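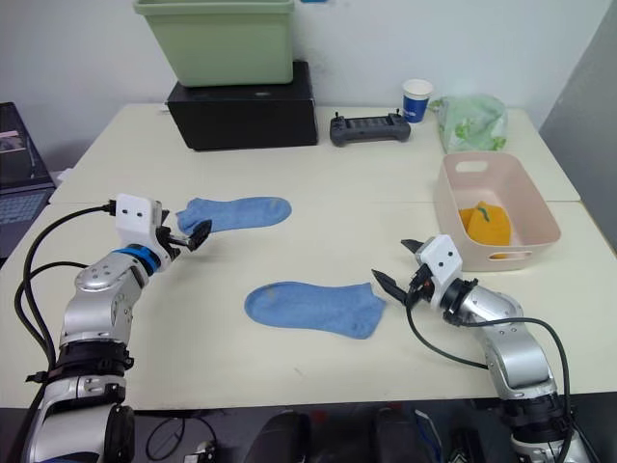 Two arms, two socks. Bench view from the head camera, Saturday.

1/ I promised a thread on the sock work, so I try to write it properly. I work on the planner at Flarkov, on the part which decides which arm does what and when. The grasp detector is from Mahnaz Fallahi and I only use what it gives me.

2/ The task sounds small. Two socks are flat on the table, the planner must pick each one up by the cuff, put one over the other and drop the pair in the basket. A child of four does this while looking at the television.

3/ Our first version made one plan for both arms together, 14 joints in one search. The paths were nice when they came. Sometimes they came after 13 seconds, and the arms stood still all this time like people in a queue.

4/ Now each arm plans alone and then a small scheduler puts the two paths on one clock. If they come too near to each other, the scheduler delays one arm. If a delay is not enough, it asks for a new path from the arm that has more free space.

5/ You can see in the photo why this is a friendly case. One cuff is on the side of the left gripper and the other is on the side of the right gripper. Each arm has its own sock and nearly its own half of the table. Turn the socks around and they must cross.

6/ Crossing was our worst bug. Both arms asked for a new path, both moved away, both came back, again and again. Ville Manninen called it the corridor dance. Now one arm gets priority for the whole grasp and keeps it until the jaws are closed and the wrist is lifted.

7/ About perception. A plain sock on a pale table is harder than I expected. Depth is almost useless, the cloth is thinner than the noise. So the mask comes from colour, and the cuff is found by a small network trained on the outline.

8/ The network mixes up toe and cuff when the sock is folded under itself. We keep 2 guesses for every sock, with scores, and the planner may take the second one if the first is hard to reach. I resisted this idea for weeks – Mahnaz was right and I was wrong.

9/ A detail for people who write such software: cables. Our collision model had the arm links and the grippers, but no cable. The planner believed it could turn the wrist one more time, always. We now put a fat capsule beside the forearm and limit the wrist turn. Ugly, and I will not remove it.

10/ For tooling we use Mukimell, our own replay viewer. It puts the camera picture, both guesses and the scheduler clock on one line of time. Before it, I read log files with a ruler on the screen. I wish we had written it in the first month.

11/ Not solved: cloth that moves when the first jaw touches it. The plan is already old in that moment. We look again after 8 centimetres of approach, but not after contact. This is my work until December.

12/ Questions are welcome, I answer slowly.

Comments (4)

Levente Lakatos
Do you replan in joint space or only shift the timing? With delays alone we got deadlocks very often.

Rozália Jakab
The cable capsule made me laugh, ours is called "sausage" in the code. Does it also turn with the wrist or only follow the forearm?

Doğukan Soylu
Is the viewer open? I would try it tomorrow.

Ville Manninen
I still say the dance was pretty to watch. Rozália, only the forearm for now, the wrist version is in my branch.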